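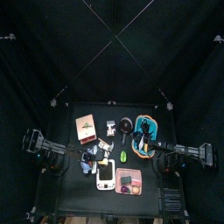 The Long Afterlife of a Salad Spinner

Things leave a house slowly, and they rarely go in the right order

By Elaine Bastos

The salad spinner belonged to my aunt, who did not like salad. It came to me in a box with four lids that fit nothing else in the box, a citrus reamer, and a set of napkin rings shaped like ducks. I drove it all home, put it on a shelf in the garage, and told myself I would go through it over the weekend. That was in August, and I am not going to say which one.

I bring this up because I have spent much of the past year asking people why they can't get rid of things, and I feel I should declare my interests.

Plenty has been written about clutter, most of it by people who have none. They want you to hold each object and consult your feelings. I tried this with the salad spinner and my feeling was that my arms were tired. What the books tend to skip is the middle of the process, the long stretch between deciding that a thing should go and the day it goes. In my house this stretch is measured in years and takes place mainly in the hall.

Umesh Khurana knows a great deal about the middle. He clears houses in and near Hellham, a town with one good bakery and, by his estimate, more bread machines than bread. People hire him after a death, a divorce, or a move to somewhere with an elevator. He has a van, two sets of gloves, and a policy of not giving opinions, which he broke within a few minutes of meeting me.

"Everybody wants to start with the photographs," he said. "You start with the photographs, you're done for the day. You're on the floor crying by ten-thirty. Start under the sink."

Under the sink, he explained, there is no sentiment. There is a stiff sponge and a bottle of something for a floor you no longer have. You fill a bag, you feel like a general, and you work outward from there. The kitchen comes next, then the bathroom, then coats. Books he leaves for late in the week, when people are tired enough to be truthful about whether they were ever going to learn Portuguese.

I rode along with him for three days. The first house had belonged to a retired dentist, and his daughter had flown in to deal with it. She was brisk. She had a label maker. She sent a piano out the front door without looking up. Then she opened a drawer and found a plastic measuring spoon, the tablespoon from a set whose other members were long gone, and she put it in her coat pocket and went out to stand by the van for a while. Khurana carried on with the drawer.

"It's never the piano," he told me later, in the tone of a man reporting the weather.

In the second house we found 12 umbrellas, none of which opened all the way. The owner, very much alive and moving in with her son, asked for all of them. Khurana talked her down to 10 and considered it a good morning.

I asked him what people leave behind most. He thought about it through an entire red light. Cookie tins with buttons in them, he said. Keys. Cords for telephones that no one alive could identify. And one decent tablecloth, still folded in its creases, being saved for company that must have come and gone many times while it stayed in the drawer.

Once an object leaves the house, you might imagine its troubles are over. This is where Rosângela Brandão comes in. She runs the sorting floor at Olteanu, a secondhand shop that fills what used to be a carpet showroom and still has the acoustics of one. Donations arrive at the back door. Brandão decides, in a matter of seconds, whether each thing has a future.

She was kind about the salad spinner. I had brought it along, partly as research and partly in the hope of leaving without it.

"Does it have the lid?" she asked.

It had four lids. We tried each of them with some ceremony. None belonged to it.

"Then it's a bowl with problems," she said, and gave it back to me.

Olteanu took in 868 boxes last August, its busiest month, when leases turn over and students discover that a futon cannot be mailed. Of those, 386 went onto the shelves more or less whole. The rest were broken up, passed on, recycled, or thrown away, at the shop's expense. Brandão would like people to know about that last part. A donation of three wet pillows is a gift of pillows in the same way that a parking ticket is a letter from the city.

"They say to me, someone could use it," she said. "I say, who? Tell me about this person. What does he do with half a blender?"

I had no answer, having donated half a blender in my time. I believed in that person. I think most of us carry him around, the deserving stranger with the other half, and we would feel terrible if he turned up the day after the trash was collected.

She doesn't hold it against anyone. She has a back room at home she calls the annex, and when I asked what was in it, she remembered a phone call she had to make.

If Brandão is the front line, Jailson Paiva is the loyal opposition. He fixes things. He rents a narrow place between a laundromat and a tax preparer, with a sign reading Tredix, which was the name of the previous tenant and which he considers good enough. He will look at a toaster, a lamp, a fan, a music box, or a mixer. He charges so little that I worried about him until I saw how happy he was.

Paiva believes that most of what gets thrown away is suffering from one small complaint. A spring has slipped. A wire has come loose. Crumbs, in his view, are behind more divorces between people and appliances than any other cause. He showed me a toaster he had revived that morning by turning it upside down, a procedure for which he had declined payment.

There is a catch, and he was the one to point it out. A third of the things he fixes are never picked up. People drop off the lamp, he mends the lamp, he calls, they say wonderful, they'll be by on Saturday. The lamps stand along his back wall in a row, all of them working. At closing time he turns them on one after another, to make sure, and then off again.

"They didn't want the lamp," he said. "They wanted it not to be their fault."

I wrote that down and then didn't look at it for a couple of weeks.

I had assumed someone would tell me this was all a modern sickness, brought on by cheap goods and fast delivery. Eldana Berhe, who teaches a night class in household history and has the patience you'd expect of someone who teaches at night, declined to. People have always kept too much, she said. They simply had less to keep too much of. She is fond of old household inventories, the lists drawn up when somebody died, and she reads them the way other people read mysteries. You find a good bed, a kettle, and then, faithfully recorded, one broken chair and a cracked jug.

"Somebody walked through that house and wrote down the cracked jug," Berhe said. "And somebody else had kept it. I find them both very good company."

What has changed, she thinks, is where the keeping happens. The cracked jug used to sit in the room where you ate, and you had to look at it. Now there are garages and attics and rented units with roll-up doors, and a thing can be neither kept nor thrown away for as long as you go on paying. Her own storage unit is next to the highway. She has had it since graduate school. It holds, among other things, a Beneo fondue set with all its forks, and she would like it on the record that she might well use it.

After all this I went home and did what Khurana advised. I started under the sink. It took most of a morning and I was, as promised, a general. I did the kitchen drawers. I did the bathroom, and discovered that I own a great many very small shampoos. I carried two boxes to Olteanu, dry and sorted, and Brandão looked through them and nodded, and I have had job offers that pleased me less.

The napkin rings I kept. I had company over that Friday and we used them, and one of the guests asked if they were geese.

The salad spinner went to Paiva. He took it apart on his bench, admired the gearing, and said the mechanism was as good as the day it was made. Then he cut down one of the orphan lids with a small saw, filed the edge, and fitted it. It spins beautifully. He called me on a Tuesday to say it was ready, and I said wonderful, I'd be by on Saturday.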